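Reusable crates and the shared store: an interview with the head of supply at Venton

Venton has managed supplies for the clinics of the Bretum district for nine years. The head of supply spoke to us at the Surnik depot about the move from cardboard to returnable containers, which began in January.

"Our clinics were paying to throw boxes away," the head of supply explained. "We now have 300 crates in circulation, and each site is responsible for returning its own."
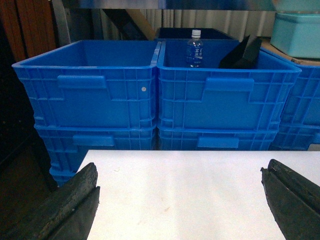

Returns were slow at first. Two clinics kept their crates for storage, and the depot had to write to both. "We should have set out the rules before the first delivery," the head of supply said. "The agreement is now a single page, and a crate must come back within five working days."

Drivers were consulted on the routes. At their request, collections on the Suksawat road were moved to the afternoon, when the clinics are quieter and staff can come to the door.

The head of supply was cautious about savings. "Nearly all of our sites report less waste. The cost of washing is a separate matter, and I would prefer to see a full year of accounts before giving a figure."

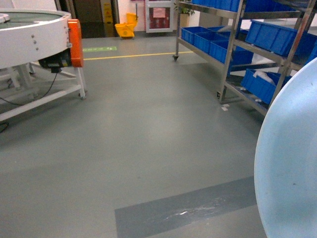
Plans for next year

Venton intends to offer the same terms to care homes in the district. Applications will be handled by the Surnik office.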